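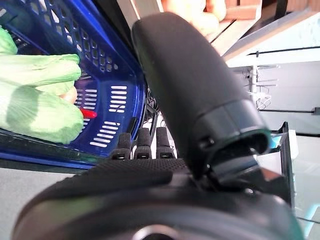 Blue plastic basket, with holes and slots in its sides

Etel > Take part > Baskets at Home

12 Jul 2018, by the Etel household team

Baskets at Home: would you like to take part?

We are looking for people in and near Biswood who keep things in baskets. It might be pegs, socks, onions, bath toys, chargers, or whatever was on the stairs when the doorbell rang. If you have a plastic basket on the go somewhere in the house, or if you gave up on them years ago and went back to drawers, we would love to hear from you.

Etel has been asking people about their cupboards for a good while now, and the humble basket keeps coming up. Last January we put a short questionnaire through doors on the Cheng estate and had 448 of them back, which was far more than we had envelopes ready for! A great many people had written in the margins, and what they wrote about was mostly baskets: the size that never fits the shelf, the one that lives under the sink, the handles that dig into your fingers when you carry it up full. So we decided the margins deserved a project of their own.

What you would be doing

We will lend you five plastic baskets in different sizes, all with open sides, and ask you to use them at home however you like for eight weeks. Put them in the kitchen, the bathroom, the shed, the back of the car. Move them about as much as you please. There is a small notebook to go with them, and once a week we would like you to write a few lines saying what is in each one and whether you have found it a nuisance. Spelling does not matter in the least, and a week where you write "same as last week" is perfectly fine by us.

At the beginning and again at the end you would come to the Zarkitz Rooms for a tidying session, which takes up most of a morning with a decent break in the middle. We set out a table of ordinary household bits and pieces and ask you to put them away in baskets in the way that seems sensible to you, talking as you go if you are a talker (plenty of people are not, and they do just as well). Afterwards we sit down together and go over what went where. You are welcome to argue with us about the sizes.

Who we are hoping to hear from

Anyone over 18 who lives within reach of Biswood. We have room for 23 households this time. We would especially like to hear from people who share a kitchen with others, people with very little storage, and people who find gripping or lifting awkward, as they were rather thinly represented in the questionnaire. You do not need to be tidy. Please don't clear up before you write to us, and please don't buy anything new.

If two or more of you in the same home would like to join in, say so when you get in touch and we will send an extra notebook.

What you get

You may keep the baskets when it is over, or give them back if you are sick of the sight of them. We pay bus and train fares to the Zarkitz Rooms both times, and there is a shopping voucher for each household, sent out after the second session. Tea, coffee and squash are on us, and there is usually cake. The rooms are on the ground floor with a ramp at the side door, and there is a corner with toys if you need to bring little ones.

How to put your name down

Send us a note by email or post with your name, the part of town you live in, how many people are at home, and a line or two about something you find hard to store. A snap of the cupboard or shelf in question is always welcome but we don't insist on it. We will write back to everyone, including those we can't fit in, and if you are happy for us to hold on to your details we will ask you first when the next round comes up.

You can stop at any time without telling us why. Notebooks are kept under a number, with no names in them, and we will not print anything from yours unless you have said we may.

Contact: Etel, Zarkitz Rooms, Biswood | © Etel 2018 | Back to top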